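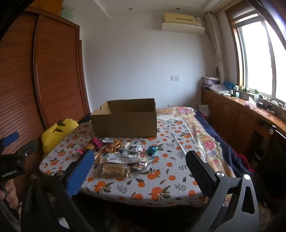
Textbooks > Home and Family Living > Unit 2 > Chapter 5

Search this book Enter a word or topic Go

Chapter 5
Sorting, Boxing, and Storing Snacks at Home

Most of us have sat on the edge of a bed at one time or another with a heap of small packages spread out over the sheet and a cardboard box waiting beside them, wondering where on earth to begin. It may have been after a holiday, or a big shopping trip, or one of those rainy afternoons when you finally empty the bag that has been hanging on the back of the door since school started. A bed is a wonderful place for this kind of work, as it happens. It is wide, it is soft, it is at a handy height if you sit down to it, and you can see everything at once without chasing anything across the floor. A printed sheet with fruit and leaves on it makes the job a little more cheerful, although I will admit that a small wrapper can hide very nicely on a busy pattern, so look twice before you declare yourself finished.

In Chapter 4 we talked about clothing and linens, and about how a tall wardrobe can be divided so that the things you need every day are at arm's reach and the things you need in December are up on top. Food is a different matter. A sweater does not mind very much if you forget it for a year. A granola bar does mind, and so will whoever bites into it. This chapter takes the same habits you have already practiced (looking, grouping, choosing a container, choosing a place) and brings them to the small packaged foods that turn up in nearly every home: bars, chips, cookies, candies, crackers, and all the little foil pouches in between.

You will not need anything special. A box, a flat surface, a wastebasket, a marker, and a bit of patience will see you through. If you have a younger brother or sister who would like to help, so much the better, as long as everyone agrees beforehand about eating the supplies.

What You Will Learn

When you have finished this chapter you should be able to:

- tell a full package from an empty wrapper quickly, and deal with each
- group snack foods by kind, by size, and by date
- choose a box or basket that suits what is going into it
- pack a box so that fragile things stay whole
- decide where in the home a box of food should be kept, and where it should not

Words to Know

best-by date
foil pouch
headspace
multipack
rotation
hand-hole

5.1 Before Anything Goes in the Box

It is tempting to sweep the whole pile into the box with one arm and call it done. Please don't! A box filled that way has to be emptied again the first time somebody wants a cracker, and then you are back on the bed with your heap, only now the cracker is crumbs.

Start with the wrappers. In any loose pile of snacks there are likely to be a few that are nothing but packaging, and foil is the worst offender, because a shiny pouch can hold its shape long after the food is gone. Pick up each one and give it a gentle squeeze. Crumpled wrappers, torn corners, paper strips, and the outer sleeves from multipacks can all go to the side. Check your local rules before recycling them. Plain paper and clean cardboard are usually welcome, while shiny wrappers made of mixed materials very often are not.

Next, look at the packages that are left. Turn each one over and find the date. It may be on the back seam, or stamped along the crimped end where it is easy to miss, and on the smallest candies you may not find one at all if it was printed only on the bag they came in. Anything that is swollen, punctured, sticky on the outside, or open goes out. A best-by date tells you when the maker expects the food to be at its nicest, and a dry snack that is a little past it may still be perfectly all right, but it should be eaten soon, so set it where you will see it.

Now you can group. Some families like to group by kind, with bars together and chips together. Others group by person, or by whether the food is meant for lunches or for after supper. I grew up in a house where everything was grouped by how much my grandmother liked it, and the best things were kept on top of the wardrobe. Any of these will work if the people who live with the box understand it.

5.2 Choosing the Container

An ordinary brown shipping box is a perfectly good place to start. Look for one that is clean, dry, and free of strong smells, for cardboard holds on to the scent of soap or paint and will pass it along to your cookies. If the flaps get in your way, cut them off. An open box is easier to reach into and easier to look over, and food that can be seen tends to be eaten on time. Keep the flaps on if the box will be stacked or carried any distance.

A hand-hole in the end of a box is a small thing and a great convenience. It lets you slide the box toward you from a shelf and gives your fingers somewhere to go when you lift. For a heavy load, put one hand underneath as well, since the cardboard around the hole can tear.

Plastic baskets have their own virtues. They wipe clean, they do not sag when damp, and a light one can sit up high without worrying anybody. Their drawback is that thin, flat bars may slip through the openings if the weave is wide. A sheet of paper in the bottom takes care of that.

Try It Yourself

Gather the loose snacks in your home onto one flat surface. Before you sort them, write down how many groups you expect to make. Sort them, then compare. Did you need more groups or fewer? Keep your notes, as you will use them again in Section 5.3, when we turn to the packing itself and the order in which heavy, flat, and fragile things should go in.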